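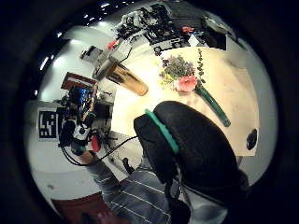
4. Asking prices and the reluctance to lower them

The asking price of a house is a strange sort of number. It binds no one, it is often set in an afternoon, and the seller will defend it for months as though it had been handed down by a court. Earlier work on sellers' behaviour has mostly treated the first asking price as a starting bid. The sellers in our two towns treated it as a fact about the house, on a par with the number of bedrooms.

This section looks at when that first price was given up, by how much, and what had to happen first. We use the listings placed on the Drinda portal for Timness and Tipoki, 800 in all once duplicates, garages and one optimistic boathouse had been removed. Each listing carries a record of every change to the price and the wording, along with the date on which the agent marked it sold or took it down. Agents are not always prompt about this. Several houses in Timness stayed on the portal well after the new owners had repainted the front door, and where the land register gave an earlier date we used that one.

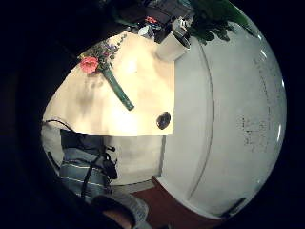 Tane Pirihi

4.1 Who cuts, and when

Almost 400 of the listings sold without any recorded change to the price. A further 300 were reduced at least once before they sold. The rest were withdrawn, let to a tenant, or left to sit. We keep this last group in the waiting-time estimates and out of the sale-price estimates, where they have nothing to contribute.

The timing of the first cut follows the agent's contract more closely than it follows the market. Most agencies in the area sign sellers up for a fixed term, and reductions bunch in the last fortnight of it, when the agent has a renewal to discuss and the seller has run out of neighbours to blame. Mortgage rates moved twice during the period. Neither move left much of a mark on the week-by-week count of reductions, although both were mentioned a great deal in interviews.

Tipoki sellers waited longer than Timness sellers. Part of this is the housing itself: Tipoki has more large older houses on odd plots, with few recent sales nearby to argue from. When the house next door last changed hands under a different currency, as one agent put it, you may ask what you like. The gap between the towns narrows when we control for plot size and year of building, but it doesn't close, and we are left with the unsatisfying possibility that people in Tipoki are simply more stubborn. The Timness agents we spoke to had reached this view without the aid of a regression.

Sellers who had already bought their next home cut sooner, as one would expect of anyone paying for two roofs. Executors were quicker still where there was one heir, and slower than everybody where there were several. We have no good measure of family relations and did not try to build one.

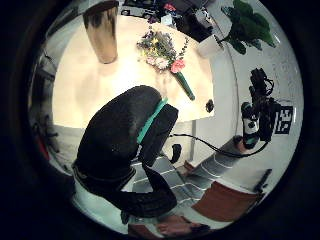

Figure 4. Small bouquet and tall metallic vase on a white round table.

The size of the first cut is less varied than its timing. Sellers like round numbers and they like to stay just under them, so a reduction tends to carry the price from one comfortable resting place to the next one down. The portal's search filters work in steps, and a cut that crosses a step puts the house in front of a new set of buyers. A cut that stops short of the step does nothing of the kind. Even so, a good many stopped short. Asked why, agents said the seller had wanted to "show willing". It was not clear to whom.

Of the reduced listings, 92 were reduced more than once. These are the cases most often used to argue that a slow start poisons a listing for good, with buyers reading the price history and concluding that something must be wrong with the drains. Our results give that view only modest support. Houses with repeated cuts did sell for less than similar houses, but most of the difference was there from the beginning, in the distance between the first asking price and what comparable houses had fetched. They were overpriced and later they were less overpriced. Whether buyers held a grudge about it is hard to tell from a sales record.

We also checked the wording. Farudberg, the largest agency in both towns, changes its descriptions each time the price falls, and its files made it possible to line up old and new versions side by side. "Rarely available" becomes "deserves a closer look". "Priced to reflect its position" becomes "realistically priced", which raises a question about the earlier figure that nobody at the agency wished to take up. A house near the Timness goods yard began as "well connected" and ended as "ideal for the enthusiast". None of these changes had any measurable effect on enquiries once the price change itself was accounted for. The writers of the descriptions took this news fairly well.

Two limits on the above should be stated plainly. First, offers that were made and refused do not appear in the portal's records, so a seller who turned down a decent offer in April and accepted a worse one later looks the same to us as a seller who had no offers until the end. Agents assure us that the first kind is common. They may be right, though it is also the story an agent would tell. Second, the land register shows the price paid and nothing of what was thrown in. Curtains, ride-on mowers and, in one Tipoki sale, a pony, all passed between the parties without troubling the official figures.
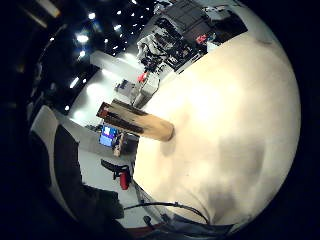
4.2 The first price and who chose it

If the distance between the first price and the local evidence does most of the work, it matters who set that price. Sellers said the agent had suggested it. Agents said the seller had insisted on it. Where the valuation letter survived we could compare the two, and in the larger houses the asking price usually sat above the top of the range in the letter.

The letters themselves are not free of temptation. A seller will often invite more than one agency to value the house, and the agency that names the highest figure has a fair chance of winning the contract. It can then spend the term of that contract explaining, gently, what has happened to the market. We found the pattern more strongly in Timness, where there are more agencies competing for each house, than in Tipoki, where the choice is narrower and the sellers appear able to reach too high a figure unassisted.

To separate the two effects we matched houses by street, size and year of building, and compared those valued by one agency with those valued by several. The results are set out in the next table, with the pony sale left out.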